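Week 7: Clearing a shared table

Hello again! Last time we did cupboards, and I know some of you went home and emptied the lot onto the floor (Nokuthula, I'm looking at you). This week is smaller. One table, the sort you find in a shared office or a café corner, where everyone puts things down and wanders off.

My own rule is to start with the little bits. Cups and bags get noticed sooner or later, but small clear or pale things vanish on a white top, so I get my eyes down near the surface and look along it.
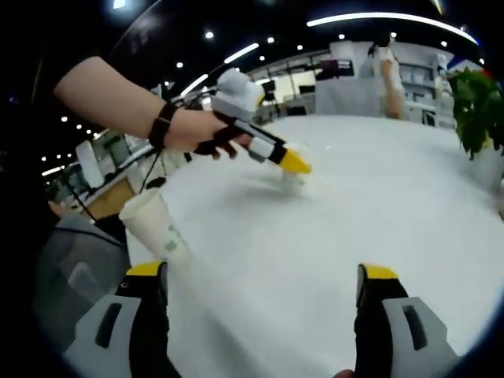
Reading the table

Big white tabletop, slightly glossy, a few scuffs. The paper cup and the plant in its white pot are easy. Now find the small, pale, see-through thing under the yellow tip. I'd go for that one first, then the cup, and I'd leave the plant alone, as it's over at the edge and doing no harm.

Scuffs are not dirt! Yu-na Yang spent a whole session in May scrubbing at one. Wipe once with a damp cloth, dry it, and if the mark is still there, let it be.

For next time

Pick a table you share with at least 2 other people. Write down what's on it before you touch anything, then sort your list into bin, move and stay. Half a page is plenty. Chapter 2 of the Urrego booklet covers plants and cables, pages 34 to 37, and spare copies are on the shelf by the door.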